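Gallery: Folding Flat Cloths on a Bed

Page 11 of the linen room notes, Pangaribuan guest house. Text by Sekar Santoso.

The guest house has no laundry table. Flat cloths are folded on the beds, usually in the late morning after the rooms have been aired. A made bed is wide enough for most pieces and soft enough that a cloth does not slide while it is being worked. The drawback is that the surface gives under pressure, so creases pressed in by hand are less sharp than creases made on a hard top. The notes on this page cover plain rectangular cloths without elastic. Fitted sheets are on a separate page.

Before starting, pull the bed sheet toward the corners until the larger ridges are gone. Small wrinkles in the sheet do no harm. A ridge under the cloth will throw the fold line off, and the error doubles with each further fold.
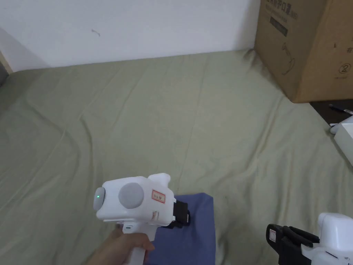

Blue cloth folded to a rectangle on the pale green sheet. The top edge is straight; the sides are slightly rumpled.

A folded piece is judged first by its top edge. If that edge is straight, the sides can be corrected by running a flat palm outward from the middle. If the top edge is crooked, open the cloth to the previous fold and repeat from there. Pulling on a finished rectangle to square it stretches the outer layer only and leaves the inner layers where they were.

Cartons can stay at the corner of the bed during folding as long as they are upright and clear of the working area. Keep pens off the sheet. An uncapped pen cost us one Brirulis pillow sham last December, and the ink did not come out at 70 degrees.

Spreading comes before folding and takes more of the time. Hold the cloth by two neighboring corners, raise the edge between them, and draw the corners apart until the sag is shallow. Some sag is acceptable. A fully tight edge springs back when it is released and leaves a row of short puckers along the hem.

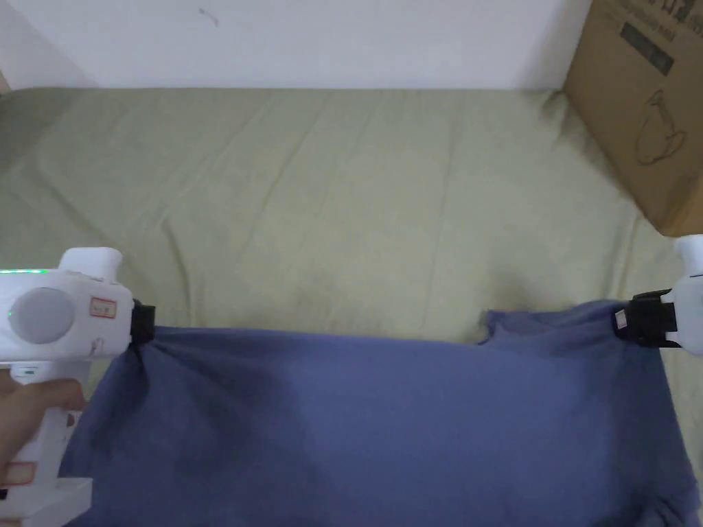

The grip should be on the corner itself, with as little fabric taken in as will hold. Where a large pinch is taken, pleats run out from it into the body of the cloth, and these have to be smoothed before the first fold. If the hem flips up between the corners, lower the cloth, turn the hem back, and lift again. A flipped hem that is folded in makes a lump that shows through every layer above it.

Lay the far edge down last. Lowering both corners at the same speed lets the air out toward the near side. If one corner lands early, a diagonal wrinkle forms and has to be worked out by hand — start at the landed corner and push toward the open side.

Sizes and storage

The shelf in the linen room is 325 mm deep. Folded pieces are kept to 300 mm on the long side so that the door closes without catching. Cloths go in with the folded edge facing out, which makes it possible to take one without disturbing the next. Blue and green pieces are stacked separately.

Nastska cotton holds a crease well and can be stacked directly after folding. The Bitix blend is more slippery and tends to open at the last fold. For that one, add a final turn and place it at the bottom of the stack, under the cotton.

Next page: fitted sheets, corners and elastic.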